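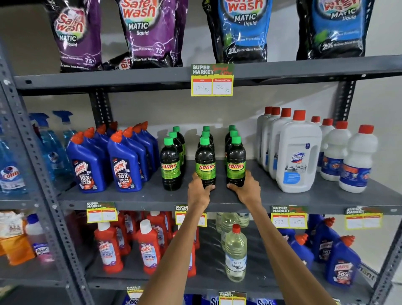

Gromer Pauses Shelf Robots After Software Fault in Brerkwood

BRERKWOOD, August - Gromer, maker of the Ito shelf-facing robot, announced today that it has paused all Ito units working in customer stores. The decision follows a fault at the Fu training store in Brerkwood, where a unit did not stop its arm when a store worker put a hand on the same shelf.

The worker was not injured. The arm closed on a bottle of toilet cleaner and continued to press for 2 seconds after the stop signal was sent. The bottle cracked and the liquid ran down to the shelf below. The store was closed for the afternoon and the shelf was cleaned by hand.

Our first review shows that the software treated tightly packed bottles as one object, and for this reason it ignored the grip limit. The fault is present in version 316 of the control software. It was not found in our tests, which included more than 2000 shelf tasks, and we regret this very much.

Until the correction is ready, the straightening of bottles in the household cleaning section is done by store staff, as it was before. Gromer asks all customers to take the following steps:

Switch off the Ito unit at the main switch, not only from the tablet.
Do not install version 316 on any unit.
Keep the work log of the last 4 weeks and send it to our service desk.

A corrected version will be given first to the Fu store, and no unit will share an aisle with people during this test. Gromer will publish the full report of the fault - also the parts which concern our own testing - when the review is closed.

Customers will not pay the rental fee for the time of the pause. Questions can be sent to the Gromer service desk in Brerkwood.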